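Home Papers Datasets Contact
4 min read
We use cookies to improve your visit. Accept

4.2 Faults on clear film

Film was our most instructive failure! Of 134 bagging trials on the Jellance cell, the gripper controller reported a false grasp in 104.

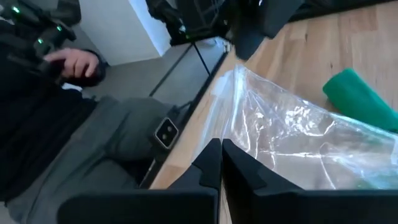
Depth returns vanish on creased plastic, so the planner aimed at the timber beneath.

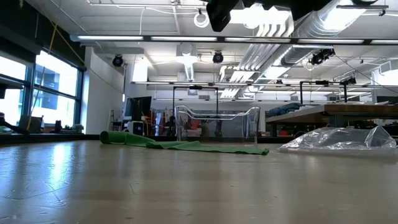
Green cloth gave far cleaner edges, a lovely contrast in behaviour.

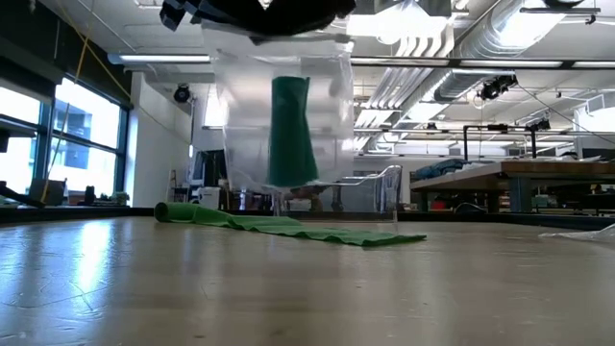 Figure 3. Film and cloth handling at the Jellance cell.

Lowering the closing speed is our next test.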